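Section 4: Working Next to the Arm

Harkomside Site Guide to the Bar Sorting Station, Packing Hall Edition

Read Section 3 (Stopping It) first. People skip Section 3 and then telephone us to ask how to stop it.

4.1 What has changed about your job

Until March, two people per shift stood at this station and moved bars from one bin to another. The arm now does the moving. One person looks after the arm, and the other has gone to Returns, where there is a chair.

If you are the one who stayed, your job title is now Station Lead. The pay grade went up one step. The amount of lifting went down, and the amount of standing there wondering whether it has seen the red one went up considerably.

4.2 Before you start a run

1. Check that the previous shift signed the log. If they didn't, write "not signed" and your own initials. Leave their line blank, however well you can do their handwriting.

2. Look into both bins. Anything that isn't a bar comes out now, by hand, with the arm in Hold. Gloves, pens and sandwich wrappers have all been offered to the gripper, and it took the pen.

3. Push gently on the front bin. If it slides, tighten the clamps and push again. The arm believes the bin is where it was yesterday and will act on that belief.

4. Load the bars by laying them on the bin floor. They can point any way they like. You don't need to line them up, and those of you who spent eleven years lining them up are asked to let it go.

5. Select the job on the panel. Mixed green and red is job 417. Single color is job 276.

6. Step back behind the floor line, then press Start. Do these in that order.

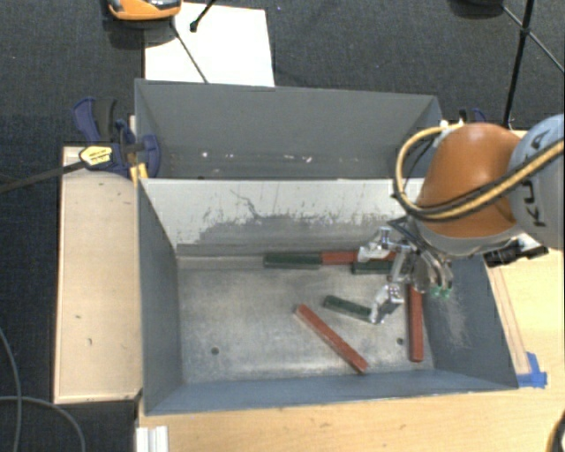

By Chiamaka Osagie, Station Training, Harkomside
Revised Thursday, December 18, 2025

NOTE: The gripper comes in low over the bars and takes its time. New Station Leads tend to read this as hesitation and reach in to help. It doesn't need help. If it has not picked anything after two tries, it will stop and show code 137, and then you may help, as described in 4.3.

NOTE: Scuffs and scrapes on the metal inside a bin are normal wear and don't need a ticket. Maintenance has received a great many tickets.

CAUTION: Keep hands, sleeves, lanyards and clipboards out of the bin unless the panel says Hold. "It was on its way back up" has been tried as an explanation.

4.3 When it stops by itself

1. Read the code on the panel before touching anything.

2. Code 137 means a missed pick. Press Hold and wait for the amber light. Move the bar it was after toward the middle of the floor, step back, and press Resume.

3. Code 583 means something is pulling on a cable. Do not press Resume. Call Jade Kennedy in Maintenance, who would like you to know that pressing Resume four times is the same as pressing it once, only louder.

4. For any other code, write it down and call the Voment service line. The number is on the side of the panel. Expect music.

CAUTION: Never free a bar that is still held in the fingers. Press Hold, then Release, and let it drop into the bin. It will make a noise. Everyone will look at you. This passes.

4.4 Things that are still yours

The arm sorts bars. It does not notice a bent one, a wrong batch, or a bin that came over from the Cormier line by mistake. You do, and you may stop the station for any of these without asking first. Stops you make for quality are not counted against your shift. This was agreed in writing, and a copy is pinned by the time clock for anyone whose supervisor remembers it differently.

Breaks are unchanged. The arm doesn't take one, but it can't run unattended either, so put it in Hold and go. It will be in the same place when you return.

4.5 End of shift

1. Let the current pick finish, then press Hold.
2. Send the arm to Park from the panel.
3. Sign the log. See 4.2, step 1, for what happens otherwise.

Section 5 covers cleaning.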